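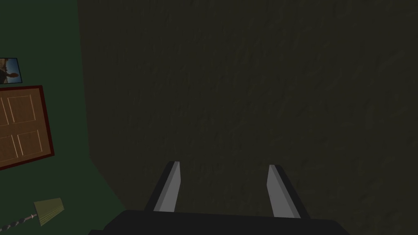
**Dark green next to brown in a north-facing den - do I have to start over?**

posted by flirkus_mom

Hi all, long-time reader and first-time poster, so be gentle with me! We moved to Indale last July and I've been slowly working through the house one room at a time. The den is the last one. It faces north, has one window that looks straight at the neighbor's garage, and it gets used mostly at night for TV and (when I'm being good) reading.

I wanted cozy. I did one wall in a deep forest green, two coats, and I love it. Then for the long wall I picked a dark olive brown and tried one of those soft mottled finishes where you dab on a second color with a rag. That took me a whole weekend and my shoulder still hurts. At night with the lamps on it's great, like being inside an old coat. In the daytime it just looks dull and kind of muddy, and where the brown meets the green in the corner my eye goes right to it and stays there.

My sister says to paint the whole thing cream and be done with it. I've spent $104 on paint and supplies so far and I'd rather not throw that away. The ceiling is plain white and the carpet is beige and staying put (we have two kids and a dog, so no judging the carpet please). Can I save this with lamps or rugs or something? Or is two dark colors in one small room just a mistake? Also the line in the corner wobbles a bit because the tape let go near the baseboard, and I'd love to know how to fix that without redoing a whole wall.

---

**Thiện Giáp**

Please don't go cream! Cream in a north room goes gray on you, and then you'll be back here in six months asking about that.

I had two dark colors in my last apartment (navy and a sort of tobacco brown) and I went through the same thing. What got me out of it was the bulbs. I had cool white ones left over from the kitchen and they made the brown look like wet cardboard. I swapped them all for warm ones, 2700K on the box, and added a second lamp on the opposite side of the room so there wasn't one bright end and one dead end. Put yours so it throws light up along the brown wall from fairly low down. A rag finish only shows up when light comes at it from the side. Straight on, it flattens out and you get that muddy look.

The other thing is your white ceiling. With walls that deep, a bright white lid on top makes them look darker than they are. I'd try a warm off-white up there before touching the walls again. One gallon should do it in a small den, but measure first, and check the coverage on the can.

For the wobbly corner, let everything cure for a couple of weeks if it's fresh. Then:

1. Run a new strip of tape down the brown side, right in the corner, and press the edge down with an old gift card.
2. Brush a thin coat of the *brown* over the tape edge. It seals any little gaps, so whatever leaks is the color that's already there.
3. When that's dry, cut in with the green.
4. Pull the tape while the green is still a bit tacky, back on itself and slowly.

I'd use a 2 inch angled brush. If the old wall has a bump in the corner, no tape in the world will give you a straight line, so go over it with a sanding sponge first.

Oh, and hang something on the long wall! A big mirror across from the window, if you can manage it, or one large print. Big plain dark walls soak up a room. I found a huge old mirror at a yard sale for $45 and it did more for that apartment than either color did.

---

**Gulla54**

just paint it all the green. you said you love the green. one color, no corner line to worry about, done by sunday

---

**LưuAtHome**

I agree with most of what Thiện said, but I'd wait on the ceiling. Do the bulbs first and live with it for a couple of weeks. It's a lot easier to change a bulb than to roll a ceiling over beige carpet with a dog walking through (ask me how I know...).

One thing I'd add - get a rug or a throw that has both the green and the brown in it. It doesn't have to match exactly. Right now the two colors only meet in that corner, so of course you stare at it. Once they turn up together somewhere else, say on the couch, the corner should bother you less. Mine is a plaid blanket from the thrift store and the dog has mostly claimed it.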